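About Drevgate

Drevgate is a small studio that makes role-playing games for phones and desktop computers. Work is split between two groups. Lorraine Quinlan leads design and writing. Ileana Voicu leads the engine group, which maintains Skistinik, our in-house toolset for maps, turn order and save files.

Our first release, Dekura, is a turn-based game with 40 dungeon floors and a single save slot per character. The script runs to 1,449 lines of dialogue, all stored as plain text so that translators can edit it without the engine installed. The current build is dated 10/1/23. 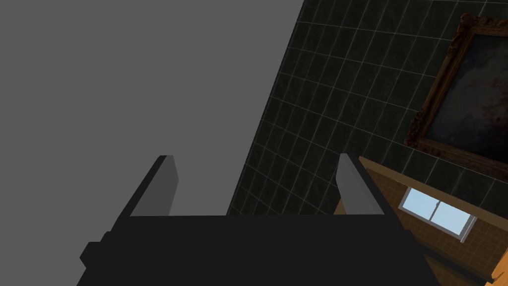

Rendered view: gripper with both fingers empty.

Skistinik handles the following:

Tile maps and collision
Battle order and status effects
Dialogue branching
Save file conversion between versions

Each build is played from the opening town to the final battle before it goes out. Manaia Lowther runs testing and keeps the bug list. Reports that include a save file are checked first — the rest are sorted by chapter. The minimum target is 30 frames per second on the oldest supported phone.
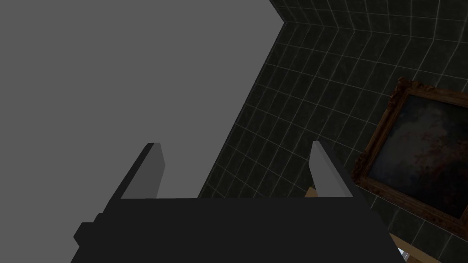
Two gripper fingers, spaced apart, in a rendered view.

Drevgate does not sell in-game currency. Games are sold once, and updates to a purchased game are free.

Press and review copies: write to Trudy Hoani through the contact form. Please state platform and language. Save files can be attached to the same form.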